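Bench notebook, Chisholm room
Sunday, started 9.40

Second day with the new mat on the white table. Wanted to settle three things before the week starts: whether the mat stays put, where the tape goes, and whether a loose AA stays where it's put. Fergus MacKinnon in until lunch, then just me.

Table wiped down first. Mat laid with a strip of white showing at the front so the edge can be got hold of.

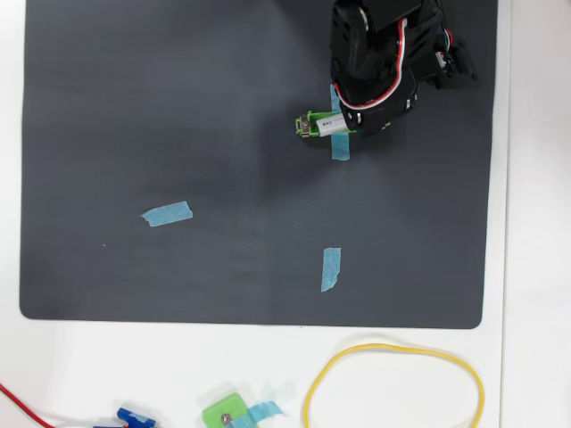
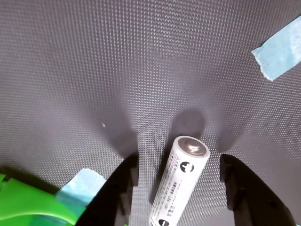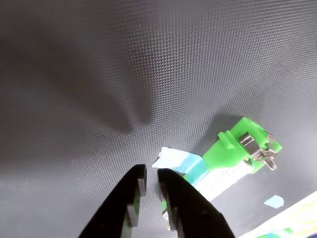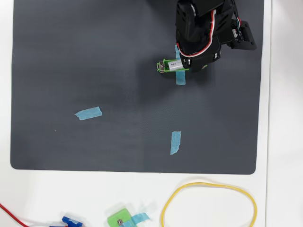 Tape strips are in the first and last. The second is the one to look at for the surface of the mat and the plus mark on the cell.

Mat

Dark grey, fine raised dimples all over. Looks almost black from the door and a good deal paler close to under the lamp. Worth remembering when comparing pictures from different heights, as it can look like two different mats.

Lies flat apart from the back left corner, which had a curl from being rolled in the tube. Put the big Virnis catalogue on it overnight and it was mostly gone this morning. Pushed the mat sideways with the flat of my hand, at the front and then at the back. No slip at the front. Slight creep at the back, where there is still some cleaner residue on the table. Wiped again with plain water and left it ten minutes, after which no creep.

Dimples pick up fluff and crumbs of tape. A dry brush gets most of it, a damp cloth just moves it about. Brush is now on the hook by the sink, please put it back there.

Tape

Light blue painter's tape, three strips: one upper right, one to the left, one lower right, so a loose triangle. Upper right strip runs up and down, the left one is nearly flat across, the lower right one is upright with a bit of a tilt. Torn by hand. Fergus wanted cut ends and 80 mm lengths. I don't think the ends matter as we are reading off the middle of each strip, but if we redo them we can cut them.

Stick is adequate. The dimples mean the tape only touches on the high points, so the first strip lifted at one end when I put it down with light pressure. Rubbing it down with the back of a spoon fixed that. Tried the cheap masking tape from the drawer on a corner and it came off with the first brush. Not worth trying again.

Longest side of the triangle, middle of strip to middle of strip, is 184 mm. Measured twice with the steel rule. Other two sides not written down because I was called to the door, do these next.

To lift old tape: pull low and slow along the length. Pulling straight up leaves bits of blue in the dimples. They come out with a fingernail but it's tedious.

Cells

Using the white AAs. They show up well on the dark grey and the plus and minus are printed in black circles, easy to see from above. The rest of the printing is too small to be any help.

Rolling test by hand, on the mat and on the bare table. Put the cell down, let go, tapped the table edge once with a knuckle. On the bare table it wandered on most tries and went off the front edge twice. On the mat it rocked and settled, and stayed within a cell's width of where it started. Did 11 tries on each and stopped there as they were all going the same way.

A cell laid up and down the mat seems to sit better than one laid on the diagonal, possibly because of the line of the dimples. Difference is small. Could also be the table not being level — Fergus put the spirit level on it and the bubble sits slightly towards the window. Folded card under the near leg for now.

One cell had a scuff in the wrapper near the flat end. Taken out and put in the recycling tub with a bit of tape over each end. The rest are back in the Itadier box, all facing the same way. The box count on the lid still says over 1,000, which can't have been right for months. Crossed it out.

Left to do

Measure the other two sides of the triangle.
Proper packer for the table leg, the card will squash.
Mark the mat corners on the table in pencil so it goes back in the same place after cleaning.
Order more blue tape, there is less than half a roll.
Ask Fergus if he still wants the strips cut square before I rub down any more of them.

Stopped 4.15. Lamp off, mat left down.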